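Robot Software Lab, Unit 4: From Wrist Camera to Action
Course notes, January session
Prepared by Kyu-ri Chae, Esstead

Before you read this unit, please finish the exercise on coordinate frames from Unit 3. Many students skip it, and then the second half of these notes becomes difficult.

4.1 What the policy receives

In this course the policy is a function with two inputs. The first input is a short history of images from the wrist camera. The second is the state of the gripper: its pose relative to the start of the window, and the width of the opening. We use a history of 2 images. You may try a longer one in your project, but please report the result with 2 as well, so that we can compare between groups.

The output is a chunk of 8 future poses with 8 future widths. All poses are written relative to the current gripper frame. We do not use a world frame anywhere in the policy. Students who worked with fixed arms before often find this strange, and they add a world frame "for safety". Please do not do it. If the table moves by a few centimeters between training and test, the world frame carries this error directly into the action, and the relative frame does not.

4.2 Running the chunk

The policy node in Petuvance is called by the controller, and the controller does not wait for it. This means that when a new chunk arrives, part of it already belongs to the past. Let the delay be d, measured from the image timestamp to the moment when the chunk is ready. In our lab setup d is 115 ms. The steps of the chunk which are earlier than d must be thrown away before execution.

A common mistake in the homework is to measure d from the moment when the image arrives at the node. The camera and the driver also need time, and this part is then missing. The symptom is easy to recognize: the motion is good when it is slow, and it begins to shake when the speed goes up. If you see this, check the timestamps first and the network later.

Between two chunks we blend the positions linearly and the rotations with slerp. The gripper width is not blended. A half-closed gripper is a real command for the hardware, and you do not want to create it by averaging.

4.3 Masks and the fixed part of the image

The wrist camera has a wide lens, so the jaws are always visible in the lower part. This is useful information. The network can read from it how wide the opening is and where the contact will happen. For this reason we do not mask the jaws in the policy input. We mask them only in the mapping step (Beddoe, the visual SLAM tool), where every point is expected to belong to the static room. Points on the jaws move together with the camera, and if they stay in the map, Beddoe will believe that the camera stands still.

The same problem comes with people who walk through the view, but their area changes in every image and a fixed mask cannot remove it. Here we depend on outlier rejection. Look at your inlier ratio before you accept a trajectory – a value that drops suddenly is more important than a value that is low from the beginning.

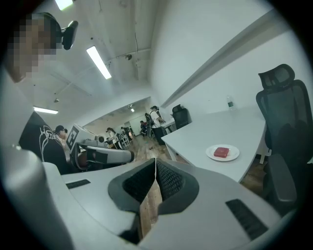

Fig. 4.2. View over the jaws: plate with a red block on the white table, other people working in the same room.

In Fig. 4.2, consider which regions are good for tracking and which are not. The white wall and the table top give very few corners. The ceiling, with its beams, pipes and lights, gives many. The reflections on the wood floor are dangerous, as they change position when the viewpoint changes. Notice also how small the block is in comparison with the jaws. If you resize the image too strongly before the encoder, the target has only a few pixels left, and the policy will learn mostly from the surroundings.

4.4 Cropping

Random crop is switched on in the Fitance training config by default. Keep the crop ratio close to one. With a strong crop the pads may fall outside the image, and then the information from 4.3 is lost. Color jitter is allowed, but be careful with hue if the task names an object by its color.

4.5 Homework

Load the recorded log for this unit and plot the predicted chunk over the executed path, first with the early steps kept and then with these steps removed. Mark the place where the two curves separate. Then run Beddoe with the jaw mask and without it, and write a short paragraph on the difference in the trajectory. Plots without axis units will be returned.

Reading for next time: the handout on gripper width calibration, sections 2 and 4. Bring your own calibration file to the lab.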